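Li-hua Tu
Jun 6, 2023

1/ Notes from the gripper and camera comparison at Sesandale. Posting as a thread so Casimiro stops asking me for a slide deck.

2/ All of it is in simulation so far. Ceiling-mounted arm, parallel gripper, perforated table, a spread of household objects. The task is to pick up the red mug and put it in the yellow basket. Wrist view first, then two from the fixed camera, the second with a small red object in the gripper.

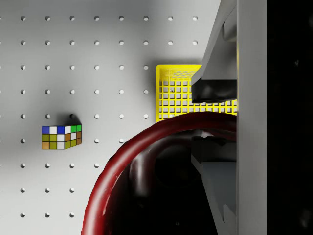
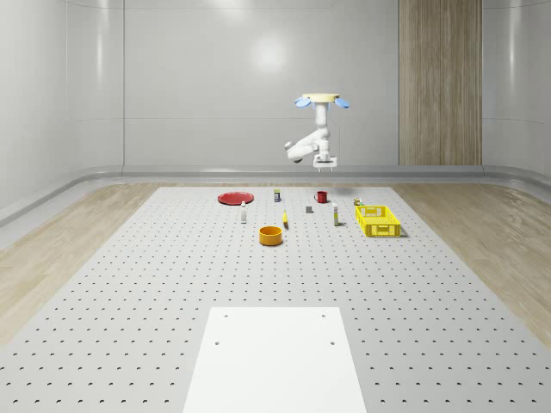
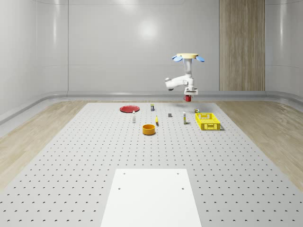

3/ What we're comparing: two controllers (Marinho and Bollero), each with and without the wrist camera feeding the policy. That makes 4 setups. The fixed camera is on in all of them.

4/ Same arm model, same object set, same lighting in every setup. Object positions get shuffled between runs from a fixed list of seeds, so each setup sees the same layouts.

5/ Total after we threw out the crashed runs: 1,179. Of those, 677 ended with the mug in the basket and the gripper open. Tipping the basket counts as a fail. So does pushing the mug off the table, obviously.

6/ Bollero is a plain position controller. You give it a target, it goes there. It is fast and it will go through a contact as if the contact isn't there. We've used it since April and everyone knows its bad habits.

7/ Marinho is the compliant one. Slower, softer on contact, and a lot more parameters to get wrong. Chidubem Fashola did the first round of tuning and I did the second. I undid part of the first round by accident, so the early Marinho numbers are not in the totals.

8/ On a clear grasp, with nothing near the mug, I couldn't separate the two controllers. If your tabletop is tidy, use whichever one you've already got running.

9/ The difference shows up when the mug is close to something else. Bollero comes down, clips the neighbour with a finger and shoves it over. Marinho touches, gives a bit, and usually still closes on the mug. The worst neighbour is the tall slim white thing, which falls over if you look at it.

10/ Marinho's weak spot is the release. Over the basket it sometimes settles a little high and then hunts up and down before the fingers open. I widened the tolerance on the final height and that fixed most of it. It cost some accuracy, but the basket opening is big enough to forgive it.

11/ Cameras. The fixed view gets you the whole layout in one go, and it is good enough for planning the approach. It is poor at the last few centimetres. The objects sit towards the far end of the table, so they're small from there, and depth is where the errors pile up.

12/ The wrist view is the reverse. Great detail on whatever is under the fingers, almost no idea of anything else. Get near a round rim and it takes up a big share of the picture. The gripper takes up another share and never leaves.

13/ Adding the wrist camera helped both controllers. It helped Bollero more, I think since Bollero has no other way of coping with a bad target. Marinho can absorb a small error through contact.

14/ Something I didn't expect: the wrist feed made the approach worse in a few layouts. The policy would latch onto a dark red shape filling half the view and drift towards it. There's more than one red thing on that table. Masking the wrist feed until the arm is below a set height took care of it.

15/ Masking is a hack. Adoración Benítez wants to train with both feeds from the start and let the policy sort out when to use which. She's probably right, but that's a longer job and needs more data than we have.

16/ Grippers. We only ran the one parallel gripper in the numbers above. I did try a version with narrower fingertips on 18 layouts, Marinho only, both cameras. Better at getting in between objects, worse at holding the mug level on the way across. Too few runs to say more than that.

17/ Patricio Bravo asked about mug orientation. Yes, it matters. With the handle facing left the fingers have a clean line across the body. When the handle lines up with the fingers, the grasp lands on it and the mug swings. Both controllers do this. It's a grasp selection problem, so don't blame the control side.

18/ Timing: Bollero finishes a run well ahead of Marinho. If you have a cycle time to hit, that could decide it for you. For us it doesn't, so we're going with Marinho plus both cameras for the next stage.

19/ Caveats. Simulated contact is kind to you. Friction on the finger pads is set to a value that seemed reasonable, and I haven't swept it. The lighting is the same every run, and the shadows in the wrist view are the same every run too. I'd expect the wrist camera results to drop first on real hardware.

20/ Next: friction sweep, varied lighting, then the real arm once Liltiveo ships the ceiling bracket. It was due in April. I have emailed.

21/ Config files for all the setups are on the shared drive, in the folder called compare_final2. Ignore compare_final. Casimiro Goicoechea has the run logs if anyone wants to check my counting.

22/ One fix to post 10: I widened the height tolerance on release only. The grasp tolerance is unchanged from Chidubem's settings.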